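Recording demos with hand-held grippers, part 2: your first real session

Okay, so your grippers are paired and the tracking looks sane (if not, go back to part 1!). Now we get to make some data.

Start small. I do 7 practice runs of whatever the task is and throw every one of them away, just to get my hands used to the handles again. Then I hit record, start with both grippers open, do the task once at an easy pace, open up again and stop. One run, one file. If you fumble, keep going and fix it the way you'd want the robot to fix it – those runs are gold. 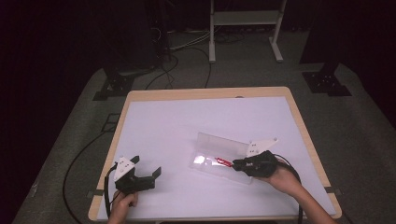
Move your stuff between runs! My first Skorkley set had 497 runs with the box in pretty much the same spot, and the policy fell apart as soon as I turned it a little. Now I shift or rotate something every single time.

Watch your cables too, because a tug on one shows up as a jerk in the wrist path.

How many runs do you need? For one simple pick I'd aim for roughly 2000, spread over several sessions. Save them in the Trundby folder layout, since the part 3 scripts expect it.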